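Trindeck under-bench water filter: section 3, first fit and flush
March
By Aoi Kamata
5 min read

3.1 Before you start

Read this whole section first. Takes two minutes. The order matters, and going back means draining it all again.

You need: the filter head, both cartridges, the white hose, the blue hose, the bracket and its screws, a bucket, an old towel. Adjustable spanner. Torch if your cupboard is dark.

Not supplied: tap adaptor for older Fukuda mixers. Ask at the counter, tell them the colour of the ring under the handle.

CAUTION: Cold line only. Hot water ruins the cartridges and voids the warranty.

3.2 Fixing the bracket

1. Empty the cupboard. All of it, incl. the stuff at the back.
2. Pick a side wall. Leave a hand's width below the bracket so you can get the cartridges out later.
3. Mark the holes in pencil. Pilot holes first if it's chipboard.
4. Screw on the bracket, lip facing up. Hang the head on it. Should click.

NOTE: No click means the lip is upside down. Common one.

3.3 Hooking up the water

1. Turn off the cold water under the sink. If that valve is seized don't force it, go to the main.
2. Open the kitchen tap and let it run out. Bucket under the joint.
3. Undo the cold hose. Towel down now.
4. Fit the tee piece. Hand tight, then a quarter turn with the spanner. Stop there.
5. Cut the white hose to length. Square cut, sharp knife, no scissors. Scissors squash the end and it will weep.
6. Push the white hose into IN until it bottoms out. Tug it. If it moves, push harder.
7. Blue hose into OUT, same way. Other end to the filter tap.

CAUTION: No thread tape on the push fittings. Tape is for the tee only.

3.4 Cartridges

1. Wash your hands.
2. Peel the film off both ends. Both ends! Support gets calls about this every week.
3. Sediment cartridge goes on the left, carbon on the right. Labels facing you.
4. Lift, twist clockwise until the arrows line up.
5. Write the month on the sticker with a marker.

The older Wimo cartridges fit teh same head but last less time. Change them at 3 months. Trindeck ones go 11.

3.5 Flushing

1. Filter tap open first, then turn the water back on slowly. It will spit and cough. Normal.
2. Run it for 18 minutes. Water comes out grey or cloudy to begin with, that's carbon dust. Don't drink it. Fine on the garden.
3. Close the tap. Wait.
4. Feel round every joint with a dry tissue. Damp tissue = push the hose in again or nip up the tee.
5. Check again before bed. 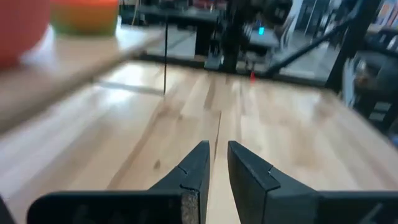
Page 11

3.6 If somthing's wrong

Slow flow: kinked blue hose, nine times out of ten. Straighten it. Otherwise film left on a cartridge, see 3.4.

Dripping from the head: take the cartridge out, look at the o-ring. Smear of the silicone grease from the packet, put it back. No cooking oil.

Milky water that clears from the bottom of the glass up: air. Gone in a few days.

Knocking in the pipes when you shut the tap: pressure too high. Limit for this unit is 600 kPa. Get a plumber to fit a reducing valve on the line.

Going away for a while: cold valve off, filter tap open to let the pressure down. Flush for a few minutes when you get home.

CAUTION: Don't let the head freeze. A cracked head can't be repaired, glue won't hold.

Related
Tudia bench-top jug: cleaning the lid
Fukuda mixer taps, which adaptor
Ordering replacement cartridges
Section 4: changing the filter tap washer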